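Print this page | E-mail this page
Last updated: May

Renters insurance: does my deductible apply twice if a leak damages my things and I have to move out for a week?

Posted by hunwood_tenant

I rent a one-bedroom in the Hunwood apartments and have a renters policy through Insaurralde. The pipe above my closet let go and ruined a rug, a vacuum and most of my winter coats. The building wants everyone in my row out until next Friday so they can open the ceiling. My deductible is $600. The adjuster opened one claim for the contents and mentioned "loss of use" separately. Do I pay $600 on each? The motel is already at $70 a night and I don't want to file for that part if I'll get nothing back.

Dorota Piątek

On most renters policies the deductible comes off the personal property part only. Loss of use (some companies call it additional living expense) usually has no deductible. Look at the declarations page, then at the section headed Coverage D or Loss of Use. If the deductible is meant to apply there, it will say so.

Two other things to check. Loss of use pays the extra cost, so if you normally spend $100 a week on groceries and spend more eating out, you claim the difference. And see whether your contents are covered at replacement cost or actual cash value – with old coats that can change the payment a lot. Ask the adjuster to confirm the deductible in writing, and keep the motel receipts together in date order.

oltix77

I had Wustine, not your company, and paid one deductible. Got roughly $1000 back in the end. It took forever.

mkr_3rd_floor

Your landlord should pay for all of it, it's their pipe. Call them first.

Dorota Piątek

The landlord's policy covers the building. It normally won't cover a tenant's belongings unless the landlord was negligent, and that can take months to sort out. File your own claim now – your insurer can go after the landlord later and may recover your deductible too.

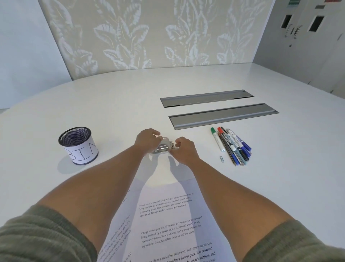
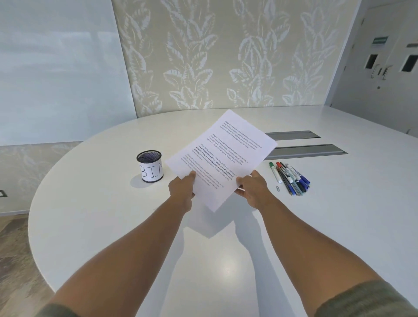
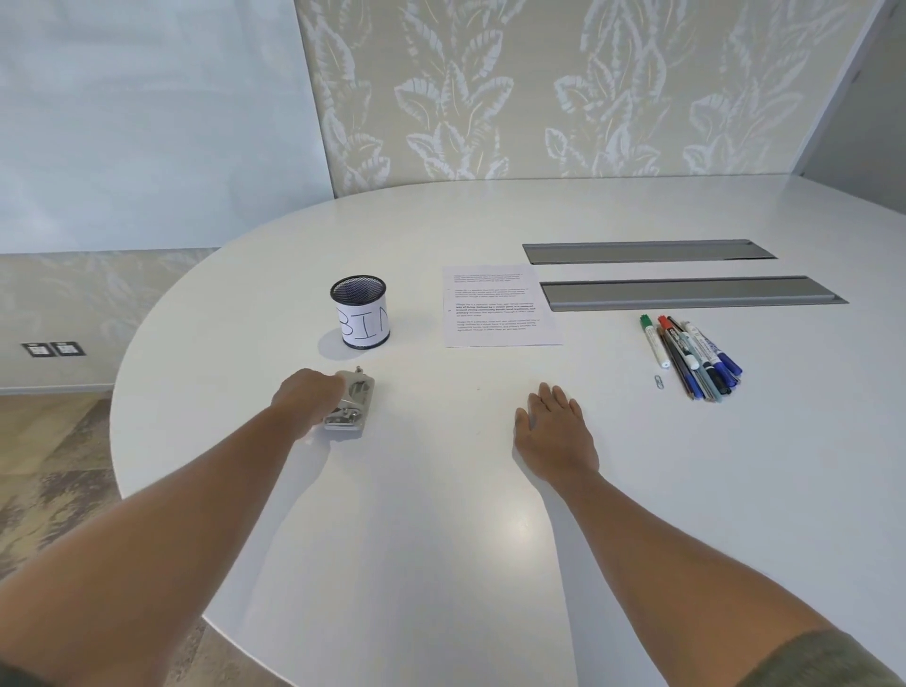

Paperwork and a hole punch at a white table.

Related items
Actual cash value or replacement cost?
How to list your belongings for a claim
Can a roommate share my renters policy?
What to do when an adjuster doesn't call back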